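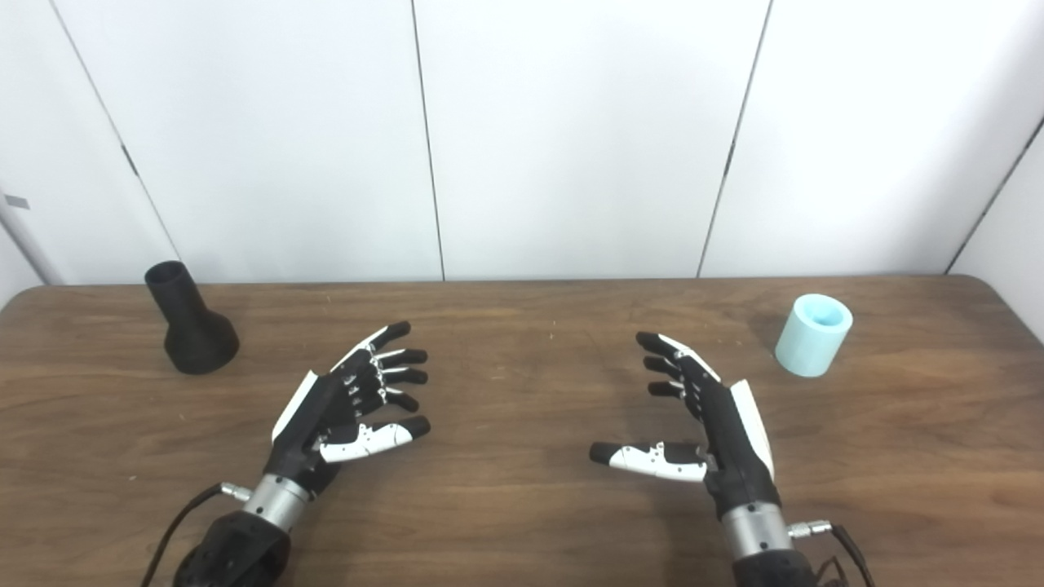 What does a table setter at Prilmont do all day?

You set, clear and reset tables in our showroom and in the apartments we furnish for sale, and you look after the vases, cups, bowls and linens that go on them.

Prilmont furnishes homes for people who are selling or renting them out. We are looking for two part-time table setters to join the team at our Grundham showroom in June.

The work

Each morning you get a sheet for every table due that day. It lists the pieces and where they go. Most of our layouts are simple, often just a vase and a cup on a bare table, so small things show: a fingerprint, a chip, a cup standing too close to the edge. You unpack the pieces, wipe them, put them in place and check them against the sheet. When a layout comes down, you wrap everything and return it to the right shelf in the stockroom.

You will also:

- dust and polish wooden tabletops, always along the grain
- wipe down wall panels and the seams between them
- wash and dry cups, vases and bowls by hand
- report chipped or missing pieces to Hanyu Fan in the stockroom
- help load the van for apartment jobs, usually twice a week

The stockroom holds 1577 pieces, each with a numbered label on the base. You don't need to know them when you start. Most setters can find their way through the shelves after a month.

Who we are looking for

You are careful with breakable things and don't mind doing the same job many times. You can lift a packed crate and stand for most of a shift. Experience in a shop, hotel or restaurant is useful but we will train the right person. A driver's license is a plus. You must be 18 or older.

Hours and pay

Shifts run from 8 a.m. to 1 p.m., four days a week. You are paid for the full shift even if the tables are finished early. New setters get a $70 allowance for work shoes and an apron. After your first three months there is a one-time payment of $600.

Breakages are part of the job and are not taken out of your pay.

How to apply

Send a short letter and a list of your past jobs to Keir Matheson, Prilmont, 198 Ranasinghe Road, Grundham, or bring them to the front desk. Tell us which mornings you can't work. Please don't send photos of yourself.

Applications close Jun 19, 2018. If we want to meet you, we will call to arrange a visit to the showroom. It takes an hour and includes a short trial in which you set one table from a sheet and pack it away again. Magnus Mowat runs the trials and will answer questions about the work while you are here.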